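Working practice for household-task robots: common questions
Haslam Test Rooms, Vakville

14 shares | 3 comments

Who do these rules apply to?
Anyone running or supervising a two-armed robot in the Haslam rooms, including visitors from the Sukilmont site. Staff at Ostum follow their own sheet.

Who can start a run?
A signed-on operator with a second person in the room. Graham Gosling keeps the sign-on list. It was last revised in October and has 26 names on it.

Does a laundry run need its own risk sheet?
Yes. Carrying a basket, putting it down on the machine and working near an open door are three separate entries -- don't roll them into one.

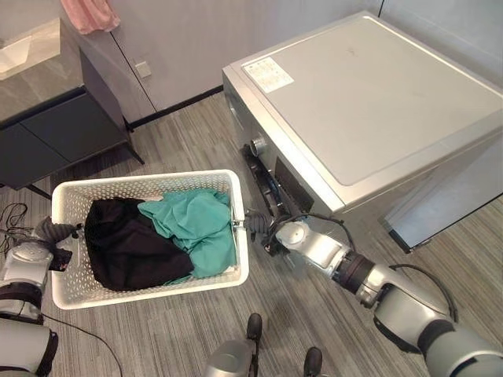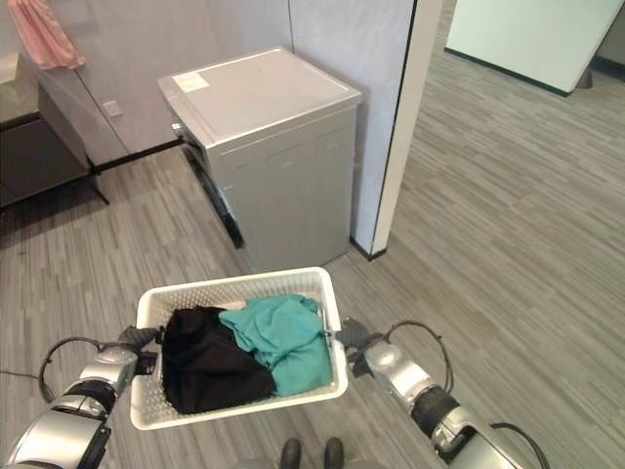
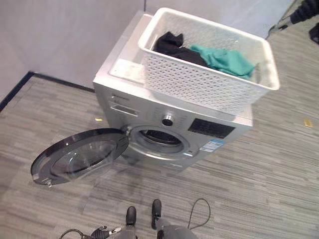
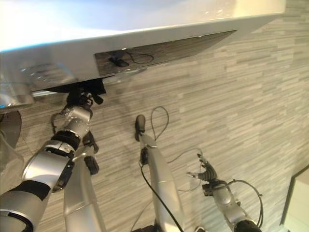
How close can I stand?
Outside full arm reach plus one metre, measured from the shoulder. The same distance applies when the robot is paused. If you need to get closer, press the stop and say so out loud.

What about cables?
Check them before each run, at the wrists first. A loop that can catch on a rim, handle or knob gets re-dressed before you start. Use clips, no tape.

Is the washing machine plugged in?
No. Power and water stay off at the wall for handling runs. Wash cycles need a separate approval from Chelsea Kettle.

Is there a weight limit for the basket?
3000 grams, contents included. Weigh it dry and write the figure on the sheet.

What do I do if the robot drops something?
Stop, log it, then pick it up. Leave the item where it landed until the log entry is made -- even if it's only a sock.

How long are logs kept?
384 days. Incident logs are kept permanently.

Last updated January 26, 2024

3 comments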